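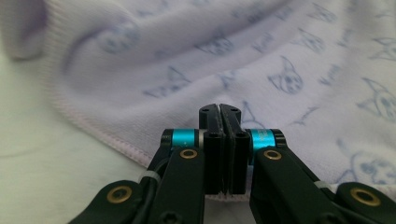 Hencombe team teaches robots to fold by finding the hem first

May 24, 2021

HENCOMBE: Anyone who has ever wrestled a fitted sheet back into the airing cupboard will have some sympathy for robots, which find cloth a great deal harder than we do. A box keeps its shape when you pick it up, and so does a mug. A blanket slides, bunches, rolls over on itself and hides its own corners, and a machine that was quite sure of itself a moment ago is suddenly holding a lump.

The soft goods group at Narkness, the Hencombe robotics laboratory, is delighted to share a new way of going about it. The method is called Javano, and it learns from people using a gripper they hold in the hand. Before any folding is attempted, Javano looks for the hem. It follows the stitched edge as far as it can be seen, picks a spot just inside it, and only then brings the fingertips together.

"We spent a good long while trying to get the machine to understand the whole cloth at once, every crease of it, and we were getting rather tired," said Gaétan Dhillon, who leads the group. "Then one afternoon I watched my mother-in-law sort a pile of washing while she was talking to me about something else entirely, and she was hardly looking at it. She ran her fingers along until she felt an edge and went from there. I went back to work on the Monday and asked everybody whether we could please try that."

The group collected 1,000 demonstrations between December and the spring, each one a person picking up, straightening or folding a piece of household cloth with the two-finger hand-held gripper. Baby blankets, tea towels, pillowcases and flannels all took their turn on the white table, plain ones and patterned ones together. Patterns matter more than you might think! A printed line running across a towel can look very like an edge, and earlier versions of the software would happily set off after one and end up in the middle of the fabric.

The finished method was then tried in 300 fresh attempts on cloths that had been kept out of the training set. It took hold of a true edge in all but 11 of them. Most of the misses came when the hem was tucked completely underneath, leaving only a smooth roll of material on show, and the group is quite open that it doesn't yet have a good answer to that.

Tùng Kim, who ran the demonstration sessions and has by his own reckoning folded more flannels than anyone in the county, said the hand-held tool had made the work far more pleasant than it used to be. "With the old set-up you sat at a desk and steered an arm from across the room, and everything came out slow and a bit seasick. With this you just reach for the cloth. People get the feel of it over a cup of tea, and what they do with it looks like what they'd do at home, so the robot has something sensible to copy."

The fingers have had nearly as much thought as the software. The group wanted them to close on a thin edge without dragging the rest of the cloth along behind, and to open wide enough to come at a thick fold from either side. Work on the pads carries on, as lint from the softer fabrics has a way of building up on them over a long session, and the group would like to know how much that changes the grip.

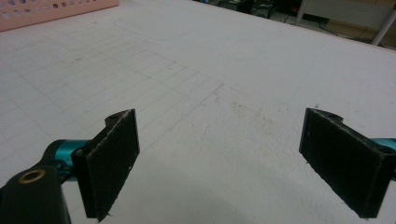 What happens next

Narkness will carry on with Javano through the rest of the year, together with MacDonald, the family laundry firm on the other side of Hencombe, which has kindly offered the use of a sorting table and a steady supply of things to fold. The first job there will be hand towels, and after that the group hopes to move on to bed linen, where 2 grippers will need to work side by side and agree with each other about which corner is whose.

The demonstrations and the trained model will be shared free of charge with other research groups, along with drawings for the hand-held gripper, so that anyone with a table and a basket of washing can add to the collection. A written account of the method, including all the failed attempts, is available from the laboratory on request.

Visitors are very welcome. Schools and community groups who would like to come and have a go with the gripper should write to Tùng Kim at Narkness, Hencombe, and he will find you a morning. Press enquiries should be addressed to Gaétan Dhillon at the same address.

ENDS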